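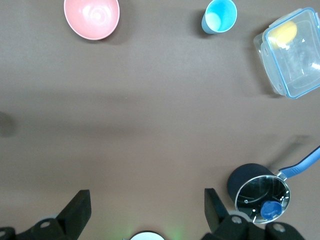 *Table top, taupe-brown, with the light falling across the middle.*

## Dull band across table after refinishing with water-based satin

Posted by **hudach_bench**, 2022-02-23

I refinished a kitchen table with Plendent satin, water-based, three coats over a stained base. Under a ceiling light the sheen looks even. Under side light from the window there are lap marks running the short way, each as wide as my brush. I sanded with 320 between coats and waited 4 hours each time, per the can. Room was 63 °F.

Do I have to strip it, or can I sand and put one more coat on top? The table gets daily use, mostly bowls and cups, so I don't want to end up with a soft film.

---

**clalberg_finishes**

No need to strip. Lap marks in satin come from brushing back into finish that has already started to set. The flattening agent gets dragged around and dries at a different density, and you see it only at a low angle.

1. Let the current film harden for a week.
2. Scuff the whole top with 320, by hand, with the grain. Stop when the gloss is uniformly gone.
3. Vacuum, then wipe with a damp lint-free cloth. Let it dry.
4. Stir the can from the bottom. Don't shake it.
5. Apply with a foam pad in full-length strokes, end to end. Keep a wet edge and overlap by an inch. Do not go back over anything.

If the finish is pulling behind the pad, thin with water, up to 5 percent. Check your can first, as some brands allow none.

Your 4 hours is the minimum recoat time. I'd leave it overnight at 63 °F.

---

**oldshellac**

had the same on a desk. rubbed it out with a grey pad and paste wax and it went away. took roughly 20 minutes

---

**Vídalín_woodshop**

Wax will hide it for a while, but then you can't recoat without cleaning all of it off, so decide first. Agree with the pad method. Also turn off any fan or heat vent near the table. Moving air shortens the open time a lot, and on a wide top that's enough to give you laps even with good technique.

Full cure on most water-based products is several weeks. Use placemats until then and keep ammonia cleaners off it.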